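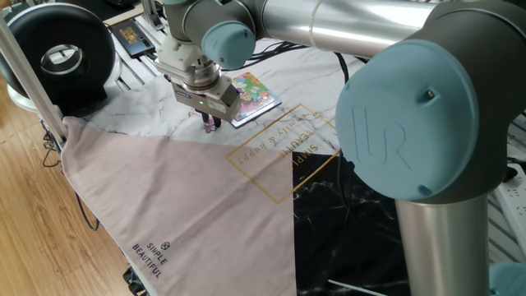 Nuanchan Sitthichai wrote:
> On the patterned cloth the Gikow segmenter splits the work surface
> into 3 regions and the planner takes the region borders for object
> edges. I get 244 grasp candidates before filtering and most of them
> sit on the printed lettering. Is there a way to mask this without
> retraining?

Yes. Set surface_prior to "plane" in the perception config and the candidates get filtered on height above the fitted plane before they are scored. Printed text has no height, so it drops out. Use a 2 mm threshold to start.

Two caveats. A flat card lying on the cloth will drop out along with the print. If you need cards, run a second pass with color edges only and restrict it to a region you pass in by hand. Also, the plane fit goes bad where the fabric drapes over the aluminum pole – crop to the tabletop first.

The held object is a separate problem. After the gripper closes, Tellthorpe keeps the old object pose in the planning scene until you call attach. Skip that call and the planner reports a collision on every lift. Branch 6 of the Prokbridge driver makes the call on grip confirm, but I have only run it in simulation.

Please send the config and one depth log if the plane prior does not help.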